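Care of Wooden Blocks, Balls and Wicker Baskets
Parnside Household Advice Service
Leaflet revised 2 January 2024

Small toys are best sorted on a clear, pale surface. A white table top shows dust, crumbs and loose paint that would be missed on a carpet. Wipe the table first with a damp cloth and let it dry.

Place the basket towards the back of the table, and leave the blocks out in front until each has been looked over. Balls roll, and should go into the basket first. A wicker basket with a firm base is suitable for most small sets.

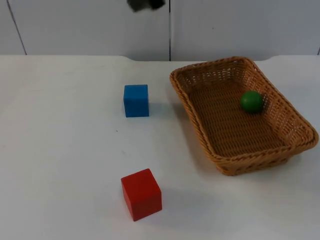

Hòa Ung writes that a basket kept at Munasinghe, the after-school club, shed small splinters until the rim was bound with cotton tape, and asks whether lining it would have done as well. A lining protects the contents but leaves the rim exposed. We advise binding the rim in either case - the tape should be sewn through the weave, as glue becomes brittle.

Painted blocks must not be soaked. Use a cloth wrung out in warm water with a little washing-up liquid, wipe each face, and dry at once with a second cloth. Stubborn marks may be rubbed gently with bicarbonate of soda. Strong cleaners dull bright colours, reds in particular. 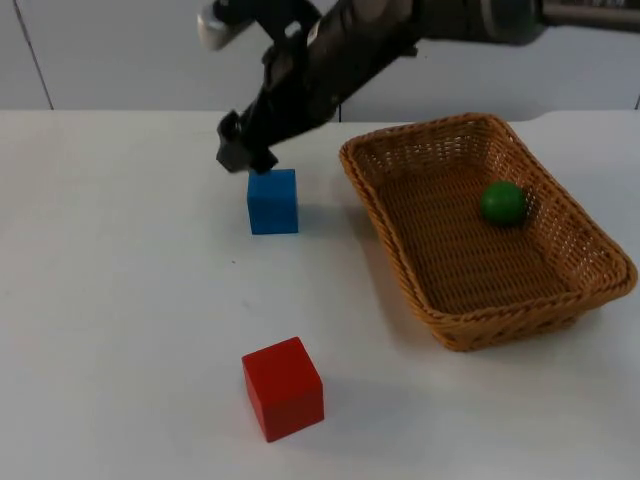
Once wiped, blocks should stand apart for 90 minutes before they are put away. Do not place them on a radiator or in direct sun, where the wood may split. Rough corners can be smoothed with fine glasspaper, working along the grain, and the dust removed before play.

Wicker requires different treatment. Brush it with a soft, dry brush, inside and out, and go over it once a year with a barely damp cloth. September is a good month for this, before the heating is turned on. In very dry rooms the canes may creak - a light mist of water will restore them.

Baskets should not be stored in sealed plastic bags, as trapped damp encourages mould. A cotton pillowcase is sufficient.

Printed copies of this leaflet may be requested from the Parnside office, quoting reference 837.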